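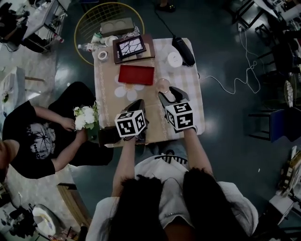
Search this site Enter keywords Go

Teaching by hand: Charoen Inthanon on hand-held grippers

Charoen Inthanon runs demonstration work at Nirnemex, where people show household tasks to a robot by doing the tasks themselves with a gripper in each hand. We spoke on 9th July, shortly after the group closed its first set of 1,836 demonstrations.

The grippers carry printed markers on a cube, and software recovers the position of each tool from them. "The marker has to stay in view," Inthanon said. "If the operator turns the wrist too far, we lose the pose for part of the run and the run is discarded." In the first set, 175 runs were discarded for this reason.

He came to the method from remote control. At Dradon he worked with a leader arm and a follower arm, and found the operators slow. "You have no feel for the load. People stop before contact, look, and then move again. The policy learns the stop." With a gripper in the hand, he said, the pauses are shorter and the two sides work together more naturally.

Remote control still has its place. Berhanu Tilahun, who maintains the arms, pointed out that a person can reach poses a robot cannot. "A shoulder gives you a lot for free. We replay every path against the joint limits before training, and some fail." His team keeps 246 remote-control runs as a reference set — all recorded on the arm that will later do the task.

Small objects on cloth are the present difficulty. Jars slide, lids roll and fabric bunches under the jaws. Inthanon asks operators to approach at one steady speed and to close the jaws only when both tips are past the widest point. New operators do 70 practice runs, none of which is used for training.

Asked what he would change, he named the jaw opening. "It is too narrow for some of the jars people have at home. Tilahun has a wider one on the bench, and the cube mount needs redrawing before we can use it."

Related items
Gebreyes: notes on joint limits and replay
Bodton wrist unit, bench report
Leader and follower arms compared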